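Let the Small Parks Keep Their Teams

When I came to live in Cosgrove, I did not understand baseball. A neighbor took me to see the local team play against Trillusley, and we sat on a metal bench with 1,248 other people. I know the number because they announced it in the seventh inning, and everybody clapped for themselves.

Now the league wants to move our home games to the new stadium in Jakport, 30 miles away. The owners say that the seats are better there and the lights are stronger. I believe them. I still think it is a mistake, and I want to explain why.

A minor league team does not live from its players. The good ones leave after one season, sometimes in June, when we have just learned to say their names. What stays is the place. Children come by bicycle. Old men keep the score with a pencil. In Jakport they would need a car and a parking ticket, and I think many of them would listen on the radio for one summer and then stop.

The league has also a second argument, that Clultent moved its team four years ago and sells more tickets today. This is true, but Clultent moved only 4 miles, and there is a bus.

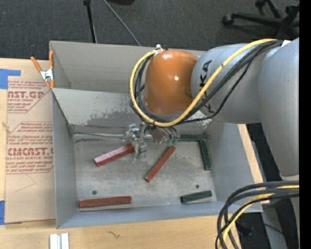

I have read that our park needs 17 repairs before it can pass the inspection. Most of them are small: a drain, some railings, the roof over the visitors' dugout. The city could pay half and the team could pay half, over several seasons. It would cost less than one year of rent in Jakport, if the rent in the newspaper is correct.

I am not against new stadiums. I would only ask the owners to sit on our bench for one evening before they sign the contract.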